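Wenche Midtbø and Pieter Dekker
December 2025

4. Where the winter coat spends its day

4.1 The problem with closets

Housing surveys are fond of the closet. They ask whether a home has one, how wide it is, and whether the resident is satisfied with it, and the answers are then treated as a record of where clothes are kept. Our diaries from Pulleddale suggest that this is optimistic. Of the 151 residents who kept a storage diary for us in February, nearly all owned a closet, a hook or both, and nearly all described these with some pride in the entry interview. The diaries themselves tell of chairs, banisters, the tops of dryers, and above all beds.

We call these places "resting surfaces," following Engebretsen, whose work on hallway furniture made the useful point that a coat is seldom put away in one step. It is put down, and then it is put away, and the time between the two may run from a minute to the arrival of spring. The first of these steps was well described by our participants. The second tended to be reported in the future tense.

4.2 Bulk as a household matter

Padded jackets deserve separate treatment. A wool coat on a hanger takes up a predictable slice of the rail. A quilted jacket takes up whatever it can get, and pushes the shirts into a corner while doing so. Several residents of the Fomine apartments, where the bedroom closets are shallow, had given up on closing the door between November and April. One had taken the door off and was storing it under the bed, thereby losing the space in which the summer clothes had been.

The bed enters the picture for plain reasons of area. It is the only flat surface in most small homes on which a padded garment can be laid out without hanging over every side, although a coat may still drape past an edge (Figure 6). It is also free for most of the day. Residents who worked from the bedroom were more likely to resent the coat and no more likely to move it.

At night the matter has to be settled, and the diaries become lively. Three practices account for most entries: the coat goes to a chair, the coat goes to the floor, or the coat stays where it is and is promoted to a blanket. The last was reported with some embarrassment by participants who had told us, in the entry interview, that their heating was adequate. We have left both answers in the data.

4.3 Limits of the diary method

Keeping a diary of where one's coat is has an effect on where one's coat is. Entries from the first week show a rate of hanging that was not seen again. Two households bought new hooks from Deteck during the study, and by the final entries both sets were holding tote bags. We also did not ask about guests, whose coats go on the bed by a custom so settled that it did not occur to either author to put it in the form.
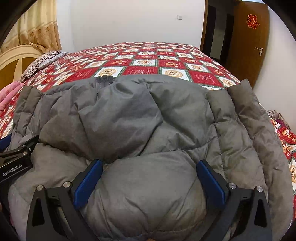

Figure 6. Gray quilted jacket on a bed.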